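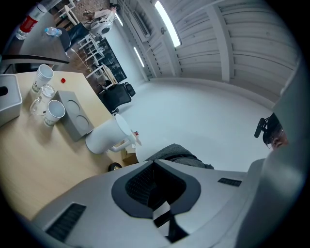
About Us

Junow is a tea and coffee supply company with one long counter's worth of opinions. We stock break rooms, waiting rooms, church basements and the sort of office where the kettle has outlived three managers. If people stand near a table and pour something into something else, we would like to sell them the cups.

The company started in Clumley, in a back room behind a shoe repair shop, with 700 paper cups and no lids that fit them. The lids came in March. They fit a different cup, so we bought that cup too, and that is more or less how the catalog grew. It now runs to 2892 items. We're fond of most of them. Item 15 is a stirrer that has never sold, and we keep it out of respect.

What we do

We set up drinks tables and keep them supplied. A typical order has paper cups, a few glass mugs for people who hold views on paper cups, a pitcher with a lid, and a box of tissues, which customers forget to order and then ask for by phone around 10 in the morning. Our own table has the same things on it. The paper cups are white with green printing, the pitcher is white, and the wood is light enough to show every ring, so we know exactly how our coasters perform. There is usually a bottle cap that belongs to no bottle in the building. The current one is red.

You can order a whole table's worth at once or just refill whatever ran out. Refills go out the same day if you call before noon. After noon they go out the next day, and we'll sound sorry about it.

The Gounder and the Meser

We have two plans, named after the streets our first two warehouses were on. Gounder is for offices of up to 15 people and covers cups, tissues and a pitcher. Meser is for everybody bigger, and adds glass mugs and a visit every 8 weeks, during which we wipe things down and quietly take away the mug with the chip in it. Some customers have asked for a plan halfway between the two. We've discussed it at length, over a lot of tea, and gone back to work.

How we choose things

Everything we sell gets used on our own table first. A pitcher has to pour without dribbling down its front. A mug needs a handle that fits adult fingers. Paper cups get filled and left standing through one full staff meeting, a harder test than it sounds, given our meetings. Anything that leaks goes back to the maker with a short note. The notes used to be longer.

Come and see us

We're still in Clumley, two doors down from the original room, and the shoe repair shop still gets some of our mail. The front door sticks, so push. Someone will offer you a drink before asking what you came for, and you're welcome to say no, though it does throw us off a bit.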